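Talking drums, or: what I learned from one red drum and a kitchen scale
Notes for the club evening, April 4, 2019 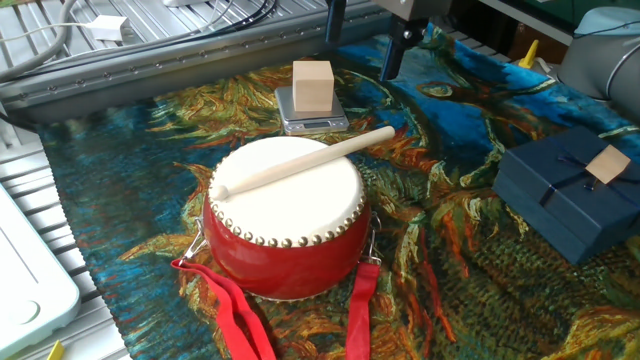 Remdale Hand Percussion Club – Beginners' Section

Slide 1. Hello and settle in

Hi everyone, I'm Leonie Buschmann, most of you know me from the back row where I come in half a beat early. Wait for the chairs to stop scraping. Say thanks for the tea.

So, the red drum on the screen. I love this drum! I love the studs best of all, those brass-colored ones that go all the way along the rim where the hide meets the body. I'll leave the picture up while I talk, and you can look at it instead of me.

Ask: who has played a drum with a hide head before? Hands up. (If it's mostly the Meinecke crowd, skip the next bit and go right to sticks.)

Slide 2. Hide heads, the short version

Hide is skin and it minds the weather. On a damp evening the note drops and goes a bit flabby, on a dry one it climbs and gets snappy. My own drum at home lives in the hallway and in March it sounded like a cardboard box for a week. I moved it away from the front door and it came back.

Don't put it on a radiator. Don't put it in the trunk of a car in summer. I did both in my first year and I paid Drarkgate Music 80 for a new head, and they were very nice about it, which made it worse.

With a studded head you can't just grab a key and crank it up like on a drum kit. What you get is pretty much what you get on the day, so you learn to play to it. Tell the Sovaten story here if there's time (the outdoor gig, the fog, me hitting harder and harder and getting nothing back).

Slide 3. The stick

Look at the stick lying across the head. Light wood, straight handle, little round knob at the end. I want you to really notice that knob, a rounded tip gives you a rounder sound than a square-ended one and it's kinder to the hide.

DEMO: pass the practice sticks along both rows. Hold it a third of the way up, loose, like you'd hold a wooden spoon if you weren't cross with the soup. Let it bounce. Everyone on their knees for this, your own knees I mean, tapping on them. Slow four. Then eights. Stop before it gets silly.

Slide 4. Straps and handles

Ring handle on one side, matching metal handle on the other, red straps on both. When you hang a drum from a strap, check both ends before you let go of it. Both! I dropped a drum down the stairs at Meinecke Hall and there are 3 people in this room who saw it bounce.

Fabric straps twist. Run your hand down the whole length before you put it on, and lay them flat when you put the drum away. If one side is hanging longer than the other, fix it, or you'll have a sore shoulder by the second tune.

Slide 5. The scale

Okay, the kitchen scale, the little silver one at the back there with the wooden cube on it. I've gotten very keen on weighing things. A heavier stick does a lot of the work for you and then your wrist gets lazy, and you won't feel the difference in your hand until you've played for an hour. So weigh your sticks, write it on a bit of tape, and find out which one you keep reaching for. Mine was the lightest in the bag and I'd have sworn it was the middle one.

Any digital kitchen scale will do. Press zero first.

Slide 6. Something soft underneath

Put a mat or a rug or an old tapestry under the drum at home. Saves the shell, and a glossy finish like that red one scratches if you so much as look at it. Your neighbors may like you a bit more too.

Slide 7. Questions, then play

Leave ten minutes. Likely questions: where to buy (Drarkgate), can kids come (yes, with a grown-up), do I need to read music (no, I can't).

Then chairs back, drums out, start with the slow four from before. Remember to switch the projector off this time.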